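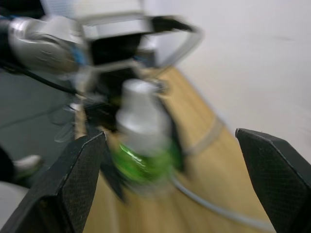 Filed under: Workshop diary / Kit we're trying

Home late, feet killing me, but I want to get this down while it's fresh, because the trial on the Sileck kit runs out soon and I know I'll remember only the nice parts when Rizwan asks whether we should buy it.

So! Bottles all day. Two arms, one table, one plastic bottle with a green band on it, over and over. I had a perfectly sensible plan written on the back of an envelope (start with blocks, then cups, then something awkward) and Moushumi took one look and said our customers don't ship blocks. Fair enough. The bottle it was.

The setup is better than I expected, I'll give them that. Last spring we had the Girner on loan and I spent my whole first morning on the phone with a very patient man in support. With this one Iqra had both arms talking to the laptop before I'd finished my coffee, and she'd skipped half the manual to do it. The manual is 208 pages, by the way. It has a lovely long chapter on cleaning and one thin little paragraph on calibration, and guess which one I needed.

What I like most is how the arms feel when you guide them by hand. They're light and they stop when you stop, no drifting off on their own. I got a bit carried away and taught it a sort of wave, which Sunil wants deleted before the Pramanik people visit. I may keep a copy.

What I don't like is the cables. Cables, cables, cables! I kept moving them and they kept creeping back to wherever the bottle needed to go. If Sileck sold a decent set of clips I'd buy them tonight. Also the wrist view smears like crazy when anything moves fast, so going through the recordings made me feel a little seasick. Iqra says slow the arms down to 90 percent and see, and I did, and I couldn't tell the difference. Need to try it a lot slower.

Then there's the money. The basic package is fine, we can manage that, but the extra fingers are another 2000 and the sales page makes it sound as if you'd be foolish not to get them. Shahnaz called them back this afternoon to ask what we'd be missing and got a long answer about versatility. She wrote "versatility???" on the whiteboard and underlined it. I think the fingers are probably worth having for the odd shapes, but I'd want them to let us try a set first. She's going to push for that. She's so much better at pushing than I am.

Rizwan still leans toward Jirnureo, mostly for the service contract (4 years, and they come out to you). I see his point. I just don't want to spend another month learning a whole new menu system when I've finally stopped hitting the wrong button on this one.

For tomorrow: tape the cables down properly, redo the calibration from scratch with the laptop plugged in, find the bag of spare screws I put somewhere safe, and ask Moushumi for one of the squashy bottles, the kind that buckle if you look at them wrong. If it can handle those I'll be arguing for it pretty loudly.

Leftover dal for dinner, standing up at the counter. Bed now.

Contact | © All text by the author | Back to top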